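Kesia Suturing Practice Set – Read Me First

Welcome, and thank you for taking the time to look through our notes before you dig into the files. Kesia grew out of the Jumetti skills course, where we wanted something that shows plain interrupted stitching on a soft tissue pad, up close, with all the fiddly bits left in.

What you get

The set holds 291 practice runs, sorted into 2 folders: one for thread handling and needle passes, and one for tying and cutting. A run lasts roughly 60 seconds, though the tying ones do like to wander on a bit. Anju Dixit went through every folder and wrote the stitch notes, which are short but very much worth reading – she has a good eye for a knot that sits where it should.

The work is all done on pads, with black or dark thread and curved needles.

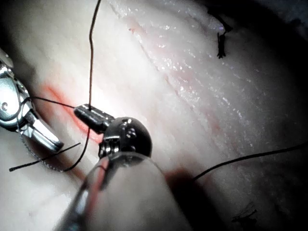
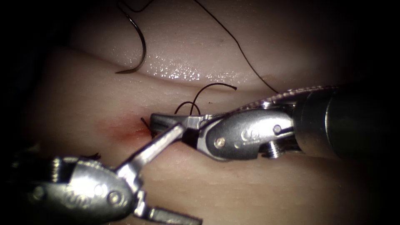

Tied stitches along the cut, with the needle resting to their left:

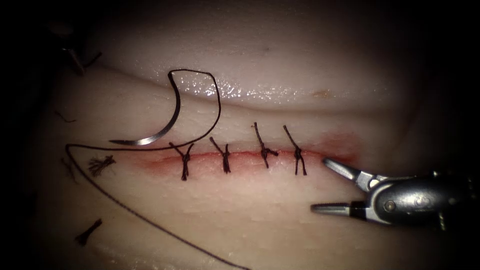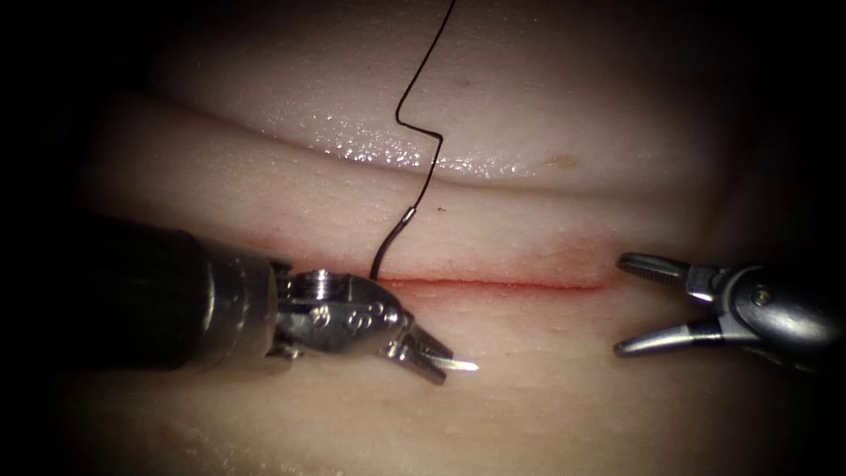 Please keep the stitch notes together with the runs if you copy anything over to your own drive. The two are matched by run number only, and 130 of the notes mention an earlier run by its number, so renaming things makes a muddle that takes a whole afternoon to sort out (we speak from experience!).

Known gaps

Notes for the August sessions are thinner than the rest. Tail length was left up to the person stitching, so please don't treat it as a standard to follow. "Loose" in the notes means the knot could be slid with light pulling, and "crowded" means the stitch was placed too close to its neighbor.

Using and citing

You're welcome to use Kesia for teaching and study. Please credit the Clukley Suture Group, and drop a line to Mandla Maluleke if you find a note that doesn't match its run. He keeps the list of fixes and is always glad to add to it.

Last updated 27/12/2020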